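Progress report to the Salel fund, second period
Project: Waveo (machine handling of small packaged goods)
Prepared by the Trarirus project office, 25th February

## Where we are

The grant pays for one piece of work: finding out which counter and stockroom jobs a pair of low-cost arms can do today, at a speed and error rate a small shop could live with. The first period went on setup and on agreeing a task list with Pruvost, our retail partner. The second period, which started in August, went on practice and measurement.

The task list has 16 jobs. Most come from the Pruvost stockroom: picking up a boxed item, turning it so the label faces out, putting it on a shelf, and handing it from one arm to the other. A few come from the home, such as clearing a table and folding a dish towel. We kept those in at your request, so that the results say something about chores as well as shop work.

## Boxed goods

Boxes have gone better than we expected. A phone carton has flat sides, stiff edges and a weight that stays the same from one box to the next. The arms learn to grip it after a fairly small number of guided runs, and the skill carries over to other cartons of similar size.

We ran the single-carton pick 200 times under fixed conditions. The arms finished 85 percent of the runs without help from a person. Most of the failed runs came from the approach: the fingers arrived at a poor angle, touched a corner and pushed the box away. Very few boxes were dropped once a grip was made.

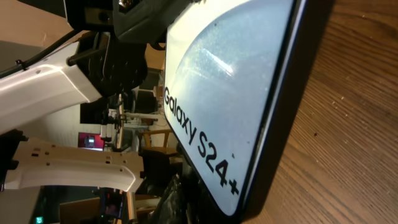 Speed is still a problem. A stockroom worker turns and shelves a carton in one motion, while the arms stop between steps to check position. We have removed some of those stops. The remaining ones are tied to how often the software looks at the camera feed, and changing that is planned for the next period.

Glossy packaging also caused trouble. Bright reflections led the system to misjudge where an edge was. Moving the lamp helped in our room, but a shop can't be expected to rearrange its lights, so we don't count this as fixed.

## Unboxed goods

Handling the product itself is harder. A phone is thin and smooth, and there is little to hold on to. Too light a grip lets it turn, and too firm a grip is a risk to the screen. Pruvost wants this job on the list because display models have to be put out in the morning and locked away at closing.

We tried it with one arm first and gave that up. With both arms on the phone the hold is steadier, though the timing between them has to be close. If one arm moves early, the other gets dragged along or loses contact. We added a short pause before each shared move, which costs time but has cut the number of slips.
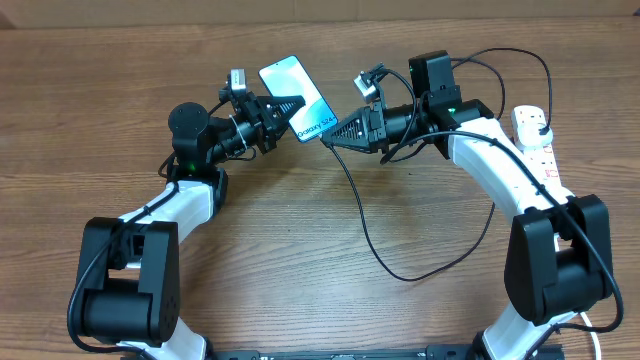

**Could a shop leave this work to the arms overnight?**

At present a person needs to stay nearby, mainly to put things back in place after a missed grip. The arms don't recover well from their own mistakes, and one bad pick can spoil the runs after it. Unattended work is a goal for the final period.

## Household jobs

Progress was slower on this side. Clearing a table works when the items are rigid and spaced apart. Cups with handles are reliable, and stacked plates are not. Towel folding is the weakest result on the list. The first fold is usually acceptable, but the second depends on how the cloth lies after the first, and the system has not had enough practice with that.

We would not tell anyone that a machine of this kind is ready for a home.

## Spending and requests

Spending is in line with the plan, apart from replacement finger pads, which wear faster than the supplier's guidance suggested. We have covered this from the parts budget. We ask for your approval on 2 changes:

- Move the remaining travel money into parts and repairs.
- Drop plate stacking from the list and use the time for recovery after a missed grip.

## Next period

- Repeat the carton test in the Pruvost stockroom under normal shop lighting.
- Shorten the checks between steps.
- Collect more practice runs for the second towel fold.
- Agree with Pruvost on a limit for grip force on display phones.

The full run logs are available to the fund on request.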